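Teaching by hand, month two

Posted in Workshop notes

So I've been helping out at Trikonau since March, and I keep promising people a post about what I do there in the evenings. The short version is that I put pastries in a bowl. Or really, I get a robot to put pastries in a bowl, by doing it myself through the robot's arms, over and over, until we have enough runs to train on. I love it more than any job I've had!

The setup goes by the name Bekirari, after a village Pylyp's grandmother came from. One person drives (the arms and hands follow what you do) and someone else looks after the table and puts things back between runs. A run is short. You reach, you close the fingers, you lift, you let go over the bowl, you bring both hands back to the start pose. Then again. We try for 30 good ones before a break, and the first time I drove I got 7, and Arsen threw out 2 of those when he went through the recordings.

What was I doing wrong? Mostly hurrying. When you pick up a bun with your own hand you never think about it, your fingers are already closing while the arm is still moving. Through the robot that turns into a shove, and the bun goes for a walk across the mat. Myroslav got me to stop for a beat above the thing I want, then come straight down. It feels silly for an hour and then it feels like driving a stick shift, you just do it.

The other thing I had to unlearn was tidying. I kept setting the bun and the glazed pastry in the same nice spots, neat freak that I am, and Arsen very patiently explained that a robot shown one layout learns one layout. Now we shift them every run. Bun on the left, pastry nearer the front, bowl on the right, then swap, then turn the pastry sideways, then move the bowl a little closer. Raimo Juntunen has a printed sheet of starting positions taped inside his notebook and he follows it like a recipe. I mostly wing it, and we argue about which is better (he may be winning).

I also didn't expect to care so much about the wrist views. You have the head view, where everything makes sense and you can see the whole mat, and then you have the wrist views, which swing all over the place and show you a slice of mat and an awful lot of room. I used to skip them when I played a run back. Then Ihor Ivanyshyn sat me down and had me watch one run from every view, one after the other, and wow, what a difference. You notice how far the hand has turned, and how little of the bowl it can see when it does. I've changed the way I come in because of that.

Anyway, some views from a session, wrists first:
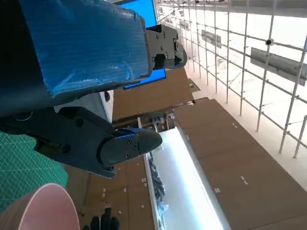
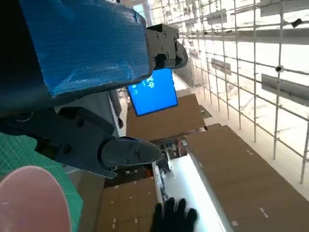
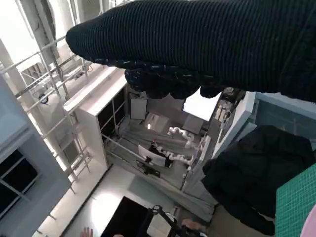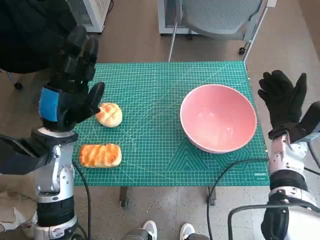
Last one is the head view: bun, glazed pastry and the pink bowl on the green mat, both hands up.

Next up is passing an object from one hand to the other, which Pylyp can already do and I very much can't. I'll write about it once I've stopped dropping things.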